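Friday, January 6, 2023

Picking cell, house rules again

Spent the morning with Sofia Fonseca going through the rules sheet for the bin cell, as Nistbridge want a copy before they'll sign off the next block of runs. Most of it was fine. Some of it was me being lazy in July, so here's the tidied version, wording still up for grabs.

Speed

Anyone with a hand past the table edge means reduced speed, and that's 90 mm/s for us, no arguing. Full speed only with the door shut. I'd been creeping it up for the Seol comparison and Sofia spotted it in the log at line 3020 - fair cop!

Bin and table

1. Clamp the bin before the arm is powered up. Give it a proper shove afterwards, and I mean a proper one.
2. Blue tape stays on the table. If a strip lifts, replace it like for like and write it down here.
3. Keep the object mix awkward: something shiny, something see-through, something with a silly shape. The foil bag, the pink bottle and the kangaroo all earn their keep.
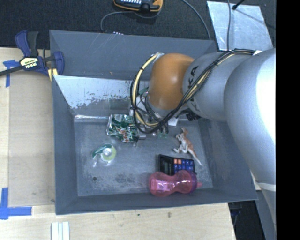 4. Cables on the arm: look over the loop at the wrist and every tie before the first run. Slow jog through the full wrist range if anything's been moved.
5. Stop after 5 failed grasps in a row and have a look in the bin. Don't just reset and hope (me, mostly).

Still to do

Ask Zurkine about the force limit, I've got 70 N pencilled in and can't remember where I got it. Sofia is typing up the stop button check.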